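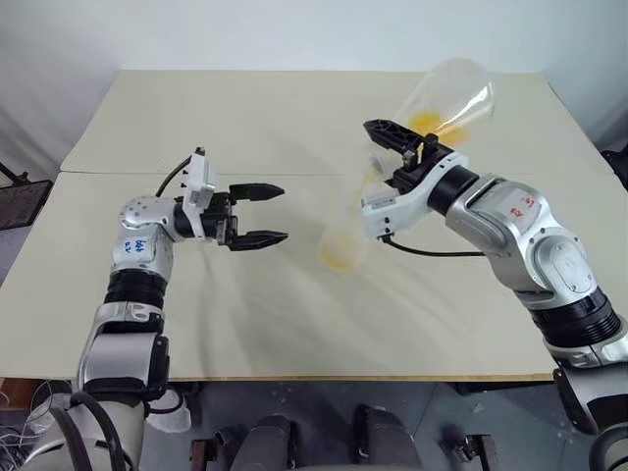 Unit 4: Pouring and transferring liquids

Grindbridge Domestic Skills, handout to go with the session on 8 April 2022
Tutor: Hammad Khokhar

Most spills at the table come from tipping too far too soon. A clear vessel helps a great deal, as the liquid can be watched from the side the whole time it is tilted. Coloured liquid, yellow or orange, shows up well against a plain wall and a pale tabletop.

Key terms
Lip — the edge the liquid leaves by.
Head — the height between the lip and the surface of the liquid below.
Dribble — liquid that runs back down the outside after the pour.

Setting up
Clear the table back to the wall. Wipe it and dry it.
Check whether your table has a seam across the top. Keep the receiving cup to one side of it, so that it stands level.
Keep a folded cloth within reach.

The pour
Bring the lip over the cup before you tilt. Tilt slowly until the liquid reaches the lip, then hold that angle for a moment. Keep the head low. As the vessel empties it has to be tipped further — a wide, rounded bottom holds liquid back until quite late.
To finish, bring the vessel upright in one movement and wipe the lip.

Practice
Pour 12 times with water, then repeat with squash. Note any dribble on the Varghese record sheet, page 17.

Reading before the next session: Ludik, chapter on jugs and bottles. Spare record sheets are in the Stakmont folder.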